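Gillcombe Linens: notes on the small cloth and basket set

README, last edited September 22, 2022

What's in here

Pictures and short text notes about small cloths being put into, taken out of, and left lying in tabletop baskets. There are 2324 entries. The file list says 3940, which was true before duplicates were pulled, and the file list hasn't been corrected. Trust the first number.

The set was put together at Gillcombe for people who want to study how a pile of cloth looks when it hasn't been folded properly. Most linen collections show folded towels on a white background. I have yet to meet a household where that is the hard part.

What an entry contains

- one picture
- a line of text naming the cloths by color
- a state: flat, folded, bunched, or mixed
- the container, if there is one

The state field is the weak spot. "Folded" was applied generously by whoever did the first 1000 entries, and a cloth with a single crease in it counts. "Mixed" was brought in later and covers everything the annotators couldn't agree on. If your work depends on the difference between folded and bunched, relabel. Don't write to me asking which threshold was used, there wasn't one.

Containers

Shallow baskets with woven sides are the most common. Cloth sits higher in them than in a deep bin and the pieces overlap sideways, so a white cloth can be under a pink one and next to it at the same time. The text line has no good way to say that. It says "pink, white" and leaves it there. 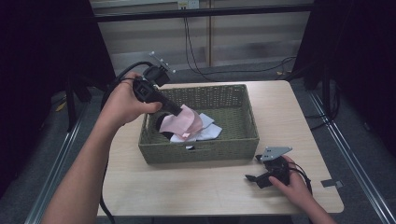
Kourosh Jalali objected to the state field altogether and wrote that a cloth in a basket has no state worth recording until somebody wants to take it out, and that we should have noted which piece comes up first. I think he overrates how often that can be told from a picture. He has a point about the labels, though, and the next version may drop "folded" for anything inside a container.

Dark items are a separate problem. Black things under light fabric were labeled "other" in 398 entries, whether or not they were cloth. Some of those are probably socks. I wouldn't build anything on "probably."

Colors

Written down by eye. Pink, rose and salmon were merged. Green was kept as one word, including olive, which bothers me more than it seems to bother anyone else. White includes cream.

What it's not good for

Fabric type. There was a field for it called "material" and it was removed after two annotators gave cotton and polyester for the same napkin. Ilten still circulates a copy with the field in it. Don't use that copy.

Tidiness scores. Igwe asked for one and got a trial column, which mostly measured how patient the annotator was that day. It's gone too.

Versions

0.1 first entries, no containers
0.2 baskets added, "mixed" added
0.3 material and tidiness removed, duplicates pulled
0.4 planned for December, if the relabeling gets done

Corrections go in the issues list. Mirror hosted by Golteck, usually a version behind.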